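Training Hours Are a Poor Measure of Learning

by Kornél Medve

In July our company reached a target that management had wanted for two years. Every employee in the Diltport office completed 14 hours of training in twelve months. There was a cake, and the director of our division gave a short speech. I ate the cake, and I was one of those who had worked for the target, so please read what follows as self-criticism also.

I think we should stop counting hours. I have worked in corporate learning for eight years, first at Campos and now at Lastberg, and in both places the number of hours was the first thing that anyone asked me. It is an easy number to collect. The system records when a person opens a course and when the person closes it. What the person does in the meantime, the system does not know. I know what I do myself, and often I answer my mail.

Last year we bought a library of 500 online courses. The seller was very proud of this figure, and I repeated it in my own presentation to the managers. After some months I looked at which courses people had finished. Most of them were the short compulsory ones, on data protection and on fire safety. After these came a course on spreadsheets, and then almost nothing. A new colleague in the claims department told me that she had searched for "difficult customer" and received so many results that she closed the window and asked the person at the next desk. 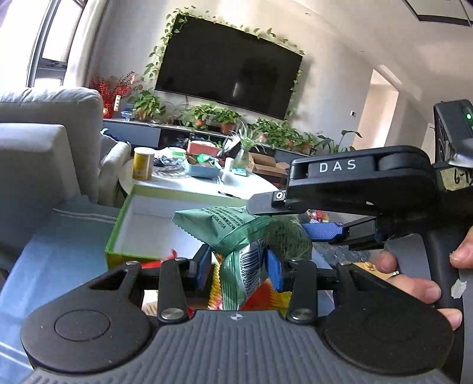 The person at the next desk was Obinna Olatunji, and he has become for me the best argument in this discussion. Obinna has no training title. He has handled claims for a long time, and new people sit near him when there is a free chair. He lets them listen to his calls, and after a call he asks what they would have said. None of this appears in our reports. By our official measure, a colleague who spends a whole month beside Obinna has learned nothing, and a colleague who leaves a video running during lunch has learned one hour.

I have heard the objection that informal learning cannot be managed, so a company must manage what it can see. There is some truth in it. When I proposed to give Obinna four hours a week for this work, his manager asked me which budget it would come from, and I had no good answer ready. It took until autumn to find one. The cost for the rest of the year was 2800 dollars, less than we pay for the part of the library that I could not find one user for.

A second objection is more serious. If we depend on people like Obinna, then the quality of learning depends on where your desk is. A person who works from home, or who is too shy to ask, receives less. I do not have a full solution for this. At Zimance, a smaller firm where a former colleague of mine works, they assign each new employee two experienced people and change the pairs every quarter. She says that some pairs are silent – they meet, they drink coffee, they go back to work. But many do talk, and the managers ask the new employee every month what he or she can do now that was not possible before. The answer is written down in one or two sentences.

I like this question very much. It is slower to read than a percentage, and you cannot put it in a chart. I have asked to try it next year in two departments and to leave the hours out of their report. The request is still with the director, who would like to know what number will stand in the empty column.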